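Grasp point prediction on footwear, second round

The first round of this work used a single overhead depth view and scored candidate grasps on the rim of the foot opening. It did well on sneakers and badly on anything with a low, dark interior. Depth returns from inside the shoe were sparse, the rim estimate drifted inward, and the fingers closed on the tongue or on nothing.

For the second round I dropped the overhead view for the final approach and trained on wrist images only. The set has 3,885 approach sequences, of which 2,617 ended in a lift that held for the full test interval. Labels come from finger position after closing, so no manual annotation was needed. Gladys Kariuki wrote the filter that throws out sequences with encoder dropouts. The network is the Lema backbone with the last two blocks retrained, and the planner is still Stitberg, unchanged since November.

Held-out performance improved on every shoe type except boots. I have no explanation for boots yet. The heel grasp is now chosen far more often than the rim grasp, and it is less sensitive to yaw error.

Two things remain open. One is partial visibility at close range, where the toe leaves the view and the model has to infer the long axis from what is left. The other is glare. Bright reflections on a pale tabletop, like the two side by side past the heel of the green loafer, were scored as object edges by the older model in 9 of the test sequences. I am rerunning those with brightness augmentation and will post the numbers when the run finishes. 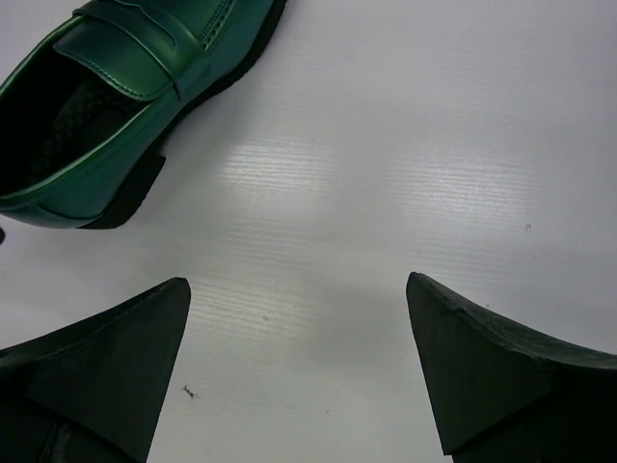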